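The quiet carriage of concerts
8 Jan 2025

I went to a relaxed concert at the hall in Olledthorpe before the holidays and have been meaning to write it up. The program was a string quartet and a pianist playing a piece by Snorradóttir, then some older dance music after the break. I had never been to a relaxed performance before. I booked it because the evening one was sold out.

The hall holds 154 people when the side seats are out. They had taken away two rows at the back and put down mats, and the house lights stayed on at half. The doors were left open the whole time. A woman at the front explained that we could talk, move, leave and come back, and then the quartet started without any more fuss.

I am used to sitting still. I have been going to concerts for 31 years and I know how to hold a cough until the end of a slow movement. For the first ten minutes I was annoyed. A boy behind me hummed along, a little flat, and someone unwrapped a sandwich. Then the pianist came in and I stopped noticing most of it. 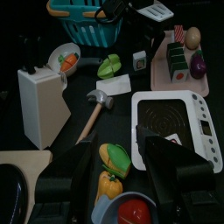
Toy food, a basket and a little white stove.

The Snorradóttir piece is called Skitix and it is mostly short, dry notes passed between the players, with long gaps. In a normal hall those gaps are tense. With people shifting and murmuring they felt more like pauses in a conversation. I liked it less, to be fair to the evening crowd. The gaps are the best part of that piece and I missed them.

The dance music was another matter. By the second tune there were people on their feet along the wall, and one older man was conducting with his program. The cellist was grinning at him. I don't think I have seen a cellist grin in the middle of a piece before. I tapped my foot loudly enough to be heard, and it was fine.

The interval was long - half an hour - and the bar only took cards. Coffee was good. The line for the restrooms was not. 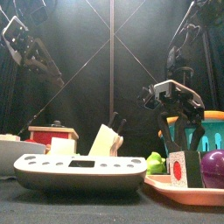
The toy stovetop, white with a black display.

I have been thinking since about which music suits this and which doesn't. Anything with a steady beat seems to do well. Songs would too, I think, as long as the words are printed. I would keep the very quiet pieces for the other kind of concert, but I know people who can't go to the other kind at all, and they should get to hear the quiet pieces too. I don't have an answer to that.

There is another relaxed concert in February, this time at the library in Tutville, with a wind group. Tickets are pay what you can. The room is smaller and the chairs are hard, so take a cushion. I have booked a seat near the aisle and will probably bring a sandwich.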